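Gollov, le 2025-08-26
Communiqué de presse
Pour diffusion immédiate

La ligne Lolgate–Sistenlow rouvre en décembre, et cette fois avec des trains

Le syndicat ferroviaire de Gollov confirme la reprise du service voyageurs entre Lolgate et Sistenlow au mois de décembre, après le vote, par l'assemblée du syndicat, de la dernière tranche de financement. Le scrutin a été acquis à une voix près. Le syndicat remercie chaleureusement cette voix, et salue les autres pour la durée de leurs interventions.

La section concernée avait été fermée aux voyageurs pour une période que l'on qualifiait alors de transitoire. Elle a depuis été desservie par un autocar de substitution, lui-même remplacé, l'hiver, par une affichette. Les usagers ont fait preuve d'une patience que nos services ont longtemps prise pour de l'approbation.

Le programme prévoit 12 allers-retours par jour en semaine, un peu moins le week-end et aucun la nuit, les nuits de Sistenlow étant ce qu'elles sont. Les premiers départs permettront de rejoindre Lolgate avant l'ouverture des bureaux. Le dernier retour partira assez tard pour que l'on puisse dîner en ville, à condition de renoncer au dessert.

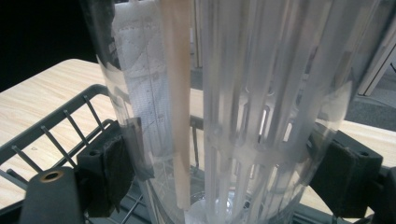

Les travaux de voie ont été confiés à l'entreprise Kabbaj, seule candidate à avoir rendu un dossier complet dans les délais, et même la veille. Elle aura remplacé 3000 traverses entre la sortie de Lolgate et le viaduc, repris le drainage de la tranchée et rouvert deux passages à niveau dont les barrières, restées levées depuis la fermeture, avaient fini par faire partie du paysage. Les automobilistes sont invités à se réhabituer à l'idée qu'elles descendent.

Le viaduc, objet de trois expertises et d'une contre-expertise, est en bon état. Les quatre rapports s'accordent sur ce point et divergent sur tous les autres, notamment sur la couleur du garde-corps. Il sera gris.

À Sistenlow, le bâtiment voyageurs retrouve sa fonction première. La salle d'attente sera chauffée, le quai a été rehaussé pour permettre un accès de plain-pied aux rames et un abri à vélos prendra place côté cour. L'horloge de façade, qui donnait l'heure juste deux fois par jour, a été déposée pour révision. Elle sera reposée avant la mise en service, ou peu après – l'horloger nous prie de ne pas être plus précis.

La question du stationnement, qui a occupé à elle seule la moitié des réunions publiques, est tranchée : le parking de la gare de Lolgate restera gratuit pour les abonnés. Les non-abonnés paieront, ce qui devrait en faire des abonnés.

Le syndicat attend presque 2000 voyageurs par jour à la fin de la première année d'exploitation. Cette prévision est inférieure à celle de l'étude initiale, qui tablait sur une fréquentation supérieure à la population desservie. Les 900 abonnements préinscrits à ce jour constituent un début encourageant, d'autant que les tarifs n'ont pas encore été publiés. Ils le seront à l'automne, après un second vote dont nous espérons qu'il sera plus confortable que le premier.

Les circulations d'essai débuteront plusieurs semaines avant l'ouverture, à vitesse réduite puis à vitesse normale. Les riverains entendront donc passer des trains. Nous le précisons parce que plusieurs courriers nous ont demandé si la nouvelle ligne serait silencieuse : elle le sera entre deux trains.

L'autocar de substitution circulera jusqu'à la veille de la reprise, aux horaires habituels et avec les réserves habituelles.

Informations pratiques
Les préinscriptions restent ouvertes au guichet de Lolgate et à l'accueil du syndicat, à Gollov, aux heures de bureau. Les titulaires de la carte d'autocar pourront l'échanger sans frais contre un abonnement ferroviaire, sur présentation de la carte et d'un justificatif de domicile.

Contact presse
Syndicat ferroviaire de Gollov, service communication. Les demandes de visite du chantier sont à adresser par écrit. Casques fournis, bottes non fournies.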